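Kitchen chores by machine, are we there yet?

wunderlich_w
Fisalier say their arm can bake by July. I doubt it. Holding a measuring cup by its handle is the easy bit.
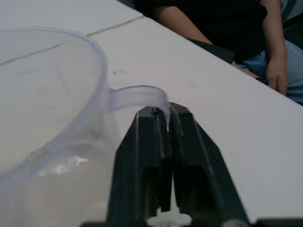

basow_amr
What would it cost to run one at home?

gcarruda
More than a cleaner, at today's prices. Our shop in Cuviscombe was quoted 300 a month for the upkeep alone.

wunderlich_w
And it still can't wipe a worktop.

vcarvalho7
Disagree. Ours stacks trays all day and drops very few.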